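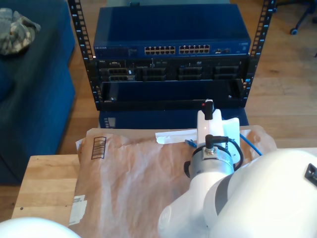

The network of the Dirnine housing association began in a living room, and a part of it is still there. I met the man who looks after it one evening in September, after his work at a printing company. He asked me not to write his name, as the neighbours already ring his bell often enough.

"When the line from outside is slow, they come to me," he says. "I make coffee and I tell them to wait."

He moved into the building 19 years ago. At that time each flat had its own contract, and the stairwell was full of cables that belonged to people who had left long before. The association decided to share one connection, and somebody had to keep the equipment. The cellar was too damp. His flat is on the ground floor, next to the riser where all the cables come together.

I ask why he chose an open rack and not a closed cabinet. He says that he had a cabinet first, bought second-hand from Suominen, a shop for used office equipment which has since moved out of town. "It was a good cabinet, with a glass door. But in summer it was like an oven, and I could not get my hand behind anything. With two posts I can reach everything from both sides. Also I can carry it alone, when it is empty."

He paid 50 euros for the posts. The holes were a bigger matter for him than the price. On his first rack there were no numbers beside them, and he mounted a shelf crooked three times before he noticed it. "One side was one hole higher. You look at it and you think the floor is wrong."

The switch is a NETGEAR with 24 ports, and it sits at the top. He likes it there as he does not have to bend down when he changes a cable. Under it comes a Dell server, which keeps the backups for the association and the booking list for the laundry room. He is not sentimental about it. "It is old, it is loud, and it does its work. At night I close the door."

Then there is the shelf. He would like to put a battery unit there, so that a short power cut does not stop everything, and he has an offer from a firm called Rasasden for 400 euros. The association has not answered yet. I ask if he is impatient. He thinks for a moment. "A little. We had two power cuts last winter. But it is also their money."

His wife is less patient with the rack itself. She would prefer to have the living room back, and she has suggested the cupboard in the hall. He measured it and found that the door would not close. They agreed that he may keep the rack where it is until the riser is renovated.

Before I go, I ask what he would say to a person who wants to build something similar at home. He answers quickly: buy more screws than you need, and write down which cable goes to which flat. He did not do the second thing at the beginning, and it cost him a whole weekend with a torch and a roll of tape.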